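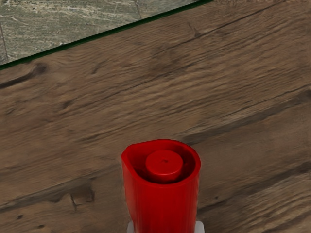

Fig. 7.1. Objeto rojo, semejante a un recipiente, con tapón interior y muesca de vertido en el borde.

CAPÍTULO 7
Los recipientes y la vida cotidiana

Imprimir esta página | Enviar por correo electrónico

El estudio de la cultura material ha concedido tradicionalmente más atención a las herramientas que a los recipientes. La azuela, el arado o el telar dejan constancia de un trabajo; la tinaja, el saco y la cesta parecen limitarse a esperar. Esta jerarquía, heredada de los museos del siglo XIX, condicionó durante décadas la forma de excavar, de catalogar y de exponer. El presente capítulo propone una lectura distinta y examina el recipiente como objeto técnico, con su propia historia de soluciones y de errores.

Se distinguen en adelante dos familias. Los recipientes cerrados protegen su contenido del aire, del polvo o de la luz y exigen una operación para acceder a él. Los recipientes abiertos mantienen el contenido a la vista y al alcance de la mano. Entre ambos extremos existen formas intermedias, como la orza cubierta con un paño, que se tratarán en el apartado 7.4.
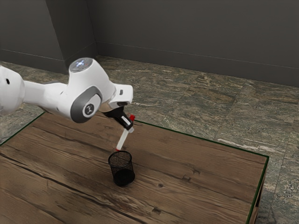
Fig. 7.2. Recipiente abierto: vaso de malla negra para útiles de escritura.

La boca es la parte que mejor revela el uso previsto. Una boca estrecha favorece la conservación y dificulta la limpieza; una boca ancha permite introducir la mano o un cucharón, pero obliga a consumir pronto lo almacenado. El inventario doméstico de Marby, que reúne 1386 piezas procedentes de viviendas rurales, muestra que 847 de ellas carecen de tapa y de toda huella de cierre. Manolis Economou, responsable de su publicación, interpreta el dato como indicio de una circulación rápida de los alimentos dentro de la casa.
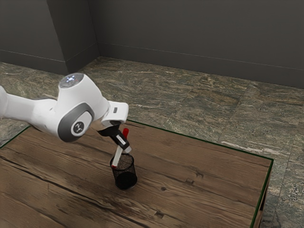
La altura de las paredes plantea un problema diferente. Cuando el contenido es alargado, la pared debe sostenerlo sin ocultarlo, y la base ha de compensar el peso que sobresale. Los alfareros de Odow resolvían esta exigencia engrosando el fondo; los cesteros de la misma comarca preferían ensanchar el asiento. Ambas tradiciones se comparan en el apartado 7.2, dedicado a la estabilidad.

Términos clave: boca, asiento, cierre, contenido, capacidad útil.

Imprimir | Enviar por correo electrónico

Comentarios de los lectores (2)

Holger Aasen: En la edición anterior, la orza figuraba entre los recipientes cerrados. ¿Se ha revisado también el glosario?

L. Papadakis: Utilizo este capítulo con alumnos de primer curso. Agradecería un mapa de la comarca de Odow en el apartado 7.2.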